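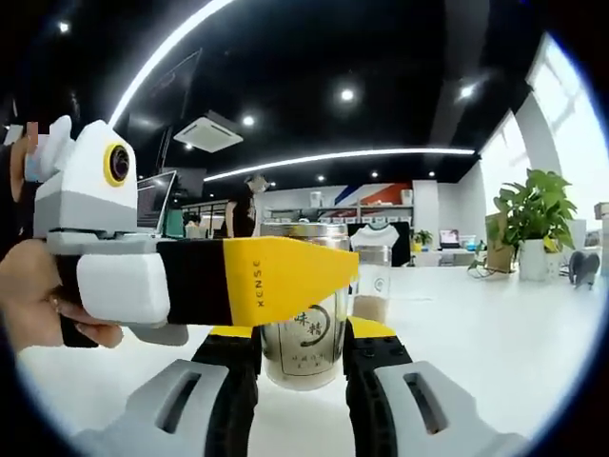
*Clear jar with metal screw lid, labeled 味精 (monosodium glutamate), and a second, slightly shorter canister behind it.*

# Dry Goods Open Day, Brurnbridge: Visit Notes

The open day ran from 9:30 a.m. to late afternoon in August and covered three areas: the storage demonstration, the closure bench, and the filling room. I went mainly for the closure bench. Our own pantry stock is kept in reused glass jars with metal lids, and we have had caking in two of the finer powders every summer. These notes follow the order of the visit, with some material moved where the discussion came back to an earlier point.

Brurnbridge rents out storage and test kitchen space to small seasoning packers. It packs very little under its own name. Two tenants took part, Pralard (closures and liners) and Szabo (spice blends and dry broth bases). Registration was at the loading door, and the printed program had the rooms in the wrong order, so half the visitors arrived at the filling room before it opened.

## Storage demonstration

Yoon-hee Pyo ran this part. The subject was counter storage of seasonings in a working kitchen, meaning containers that are opened many times a day, as opposed to sealed stock on a shelf. Her starting point was that most advice on dry storage is written for the sealed case and does not carry over well.

The jar at the top of this page is a fair case to work from. It is clear glass, cylindrical, with a silver metal screw lid and a label in brush-style characters reading 味精. The contents are pale beige to light tan and take up much of the jar. The canister next to it has a similar beige fill, but only in the lower part.

Three points from the discussion apply to this type of container.

**Headspace.** Each opening exchanges some of the air above the product. A container with product only in the lower portion takes in more room air per opening than one that is well filled, and there is less product to share whatever moisture comes in. Pyo recommends moving the remainder to a smaller jar once the level drops below a third. She does not recommend topping up. A topped-up jar keeps its oldest product at the bottom indefinitely, and the date on the label stops meaning anything.

**Clear glass.** For monosodium glutamate, light is a minor concern. For ground paprika or turmeric it is a significant one. A matched set of clear jars on an open counter will therefore treat its contents unequally. The benefit of clear glass is that the level and any lumps can be checked without opening the lid, and for a product whose main problem is moisture, that benefit is real.

**Color.** Refined MSG is normally sold as white crystals. Compound seasonings based on it, such as granulated chicken bouillon, are commonly yellow to tan. Several visitors asked whether a beige product could be judged by eye, and the answer was no. Light, label stock, and the glass all shift the apparent color. Pyo's rule for refilled jars is that the label must be replaced when the product is, even if the new product is a close relative of the old one. The two are dosed differently. A bouillon granule carries a good deal of salt, and a cook who measures it as plain MSG will oversalt, or the reverse.

There was a short exchange on bilingual labeling. 味精 is readily understood by anyone who reads Chinese and by nobody else on the shift. Sunita Begay, who manages one of the shared kitchens, adds a second strip with the English name and the opening date, placed on the back so that the original label stays readable. Lid labels are banned in her kitchen after a mix-up in which two lids were swapped during washing. We have lid labels on everything and will need to change that.

## Closure bench

The bench was set up by Pralard and staffed by Delphine Delacroix. She had a torque gauge, a humidity cabinet, and a stack of cut-open lids showing different liners.

A metal screw lid does not seal by its thread. The thread only pulls the liner down onto the rim of the jar. If the liner is worn, or if there is powder on the rim, extra force on the lid will not restore the seal and may distort the lid. Delacroix demonstrated this with a pinch of fine salt on the rim of a test jar. The gauge gave a normal closing torque, and the jar still leaked in the water test.

Her lids had gone through 267 open-and-close cycles before being cut. Of the liner types on the bench, the foamed polymer liner had taken a permanent groove from the rim but still sealed when the lid was returned to the same jar. On a different jar of the same nominal size it did not seal reliably. The practical conclusion is to keep lids paired with their jars. Begay's swapped lids came up again here.

The plastisol liner held its shape better and picked up odor worse. Delacroix passed around one that had spent a month on a jar of ground cumin, and it had been washed. She would not reuse it on anything mild.

The paperboard liner failed earliest, and she advises against it for any jar used near steam.

I asked about desiccant sachets in counter jars. Her answer was that they are sized for sealed packs and saturate quickly in a jar that is opened all day. After that they do nothing useful and occupy the space where the spoon goes. She suggested looking at where the jar stands before buying sachets. A position beside a kettle or over a dishwasher accounts for most of the caking complaints she receives.

On spoons: a spoon stored in the jar is acceptable if it never leaves the dry area. Shaking seasoning from the open jar directly over a pot was described as the most common way of getting moisture into the product. The steam condenses on the cooler glass just inside the rim, which is also where the powder collects on its way out.

## Filling room

Bernadette Szabo showed the small filling line after lunch. It is a semi-automatic auger filler with a manual lidding station. Hairnets and shoe covers were required, and the group was split in two. Photographs were not permitted in this room.

The line was running a mushroom broth base. Lot 3045 was on the board, and the paperwork for it was laid out for visitors to read, including the sieve results. The sieve sheet was the most useful document of the day. Szabo specifies an upper and a lower limit on particle size, and most of the rejected material is rejected for being too fine. Fines settle between the larger granules, raise the bulk density, and cause the fill height to vary at constant weight. Customers see the lower fill height and complain of short weight. They also cake first, having more surface for the same mass.

Fill weight was checked on every tray with a bench scale, and the reading was written by hand on a card. The scale had a current calibration sticker. The card had two corrections on it, both initialed.

Lidding was done by one operator with a handheld driver. Before each lid went on, the rim was wiped with a dry brush. I timed a few and the brush adds very little. Szabo said it had been dropped from the procedure last year for speed and put back when returns went up. She did not give the size of the increase.

One criticism. The finished jars wait for labels on an open rack, identified only by a card clipped to the rack. With several beige products in the same glass, I would want a mark on each jar before it leaves the line. I raised this with Xiomara Whitlock, who handles quality for the building. She agreed that it was a weakness and said that a small ink code on the base had been tested under the working name Latoser. The ink rubbed off on the conveyor – a different ink is being tried.

## Practical details

- Parking is behind the building. The front spaces belong to the bakery.
- The demonstration area has no seating, and that session ran for nearly 4 hours with questions. The two later sessions were shorter.
- The handout covers headspace and liner types but omits everything said about relabeling.
- Coffee was available. The sugar had caked.

## Changes for our own stock

1. Pair jars and lids with a matching number on the glass and the lid skirt. Product names on the glass only.
2. Move the MSG, garlic powder, and onion powder from the shelf beside the kettle to the cabinet on the opposite wall.
3. Buy 6 smaller jars for run-down product, and stop topping up.
4. Dry-brush rims before closing. One brush per product group, hung inside the cabinet door.
5. Replace paperboard liners. Delacroix will send a price for foamed polymer in our lid diameter. I still have to measure the odd-size lids on the lower shelf.
6. Ask Szabo for a blank copy of the sieve sheet.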